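Polen laundry set: folded cloths and basket

Version 2
Last updated 8 January 2018

Summary

Polen is a set of pictures of small household cloths being taken out of a basket, folded and put down on a work surface. It covers one everyday job, sorting and folding a small load, and nothing else. There is no washing, drying or ironing in it.

The set was put together at Jakwood in Esville. It replaces the first version, released in April, which had too many repeats of the same two cloths.

What is in the set

The material is split into 30 sessions. Each session is one basket of cloths, worked through until the basket is empty or the session is stopped. A session that was stopped early is kept and marked "part" in the index.

There are 4 folders:

cloths: notes on each cloth, with its colour and fabric
sessions: the pictures, one subfolder per session
index: one line per session
old: index files from the first version, kept for reference

The cloths

All cloths are plain or nearly plain. Towels with fringes were left out as they catch in the slots of the basket. Colours were chosen so that neighbouring cloths can be told apart when they are bunched up together. Pale cloths are the hardest to outline against the reflections on the surface, and the outlines for those were gone over twice.

Cloths go into the basket crumpled. They are dropped in one at a time and left as they fall.

The folding

A cloth counts as folded when it lies flat, is close to a rectangle and has no corner sticking out by more than 7 cm. Layers do not have to line up exactly. A folded cloth may be left anywhere on the surface, including right beside the basket.

Surface and basket

The surface has a grey marble pattern with white veins. The veins are sometimes mistaken for creases or for the edge of a cloth, so check against the cloth notes if an outline looks odd. The basket is white plastic with slotted sides and a broad rim. In the picture below it stands in the far left corner, with a pink cloth and some purple-blue fabric inside and a folded cream-white cloth in front. 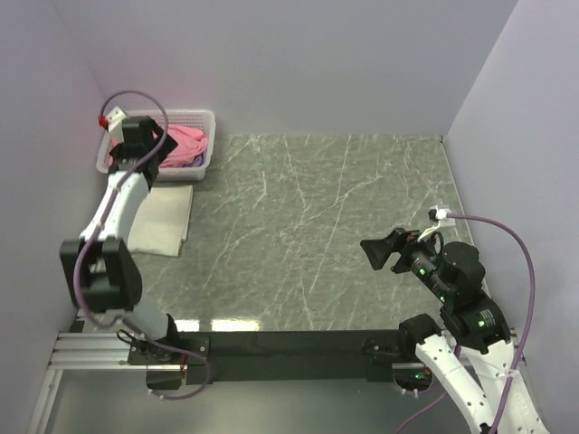
Known problems

Two sessions have the wrong cloth listed in the index. They will be corrected in the next version.
Cloths at the bottom of the basket are often hidden and have no outline until they are lifted.
Some fabric entries say "unknown" where the label had been cut out.

Use

The set may be used and shared for research. Please give the name Polen and the version number. The cloth notes follow the Benkirane list of fabric names, and a copy is in the cloths folder.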